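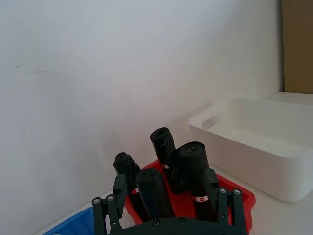

Bin bags, then. I have spent most of this week with bin bags, and by Wednesday teatime I was dreaming about them.

The job sounds like nothing. Take a roll out of the red tray, put it in the white bin, go back for the next one. I drive the arm from a pair of handles clamped to my desk, it copies my hands, and everything gets saved so that the model can learn from it later. We're calling this one Jernach (all our tasks are named after villages somebody found on an old map, please don't ask me to pronounce them). The one before was Sasau, which was folding tea towels, and I never want to see a tea towel again as long as I live.

I thought rolls would be a holiday after that. They're a decent size, they hold their shape, you can pick them up in one go! What I hadn't reckoned with is how shiny they are. The black plastic throws the light back at you from every wrinkle, and on my screen two rolls leaning together turn into one big dark lump. The little red and white labels have been my best friends. If I can find a label I know which roll I'm looking at and which way it's leaning, and I can line the fingers up either side of it. When the label's round the back I'm going by the crumpled bit at the top and a fair amount of hope.

Then there's the touching problem. Four rolls in a small tray means there's nearly always a pair propping each other up, and if you take the wrong one first its neighbour goes over. My habit is to start with whichever is nearest the gripper, because that's what I'd do at home with my own hand, but it's often the worst choice. You end up reaching over the gap it left with half the tray lying on its side. So now I have a good look first, pick the one with a bit of air round it, and come down slowly with the fingers wide open. I've got much better at the slow part. My first morning I was snatching at everything like it was the last day of the sales.

And it does matter, the snatching, as the robot learns that too. I watched back a batch of my early goes and there's a silly wobble I do just before closing the grip, a sort of left-right-left shuffle while I make my mind up. It's in every single one. I had no idea I did it! I've since tried parking kettles and mugs at home without wobbling and I can report that I wobble there as well.

Numbers, for those of you who like them (hello Dad). We've kept 546 goes so far out of 694, and the rest were thrown out, mostly for drops or for me dithering. 196 of the good ones were done in the last 2 days, so I must be getting somewhere. The kit at Hedton is the same as it was for the tea towels, a Widmer arm with the little camera down by the gripper, and I've come to like that view more than the one from overhead. You're right in among things. It took a while to stop feeling seasick when the wrist turns, though, and I still can't do it straight after lunch.

A couple of you asked in the comments whether it's boring. Sometimes, yes. But there's a rhythm to it once you're warmed up, radio on, tea going cold, hands doing their thing – a bit like knitting, only with more bin bags. And every so often you get a perfect one, straight down, grip, lift, over the side of the bin and gently let go, and you want to turn round and tell someone.

Next week the blue tray gets its turn. I'm told I'm allowed to mix up the starting positions a bit more as well, so expect grumbling.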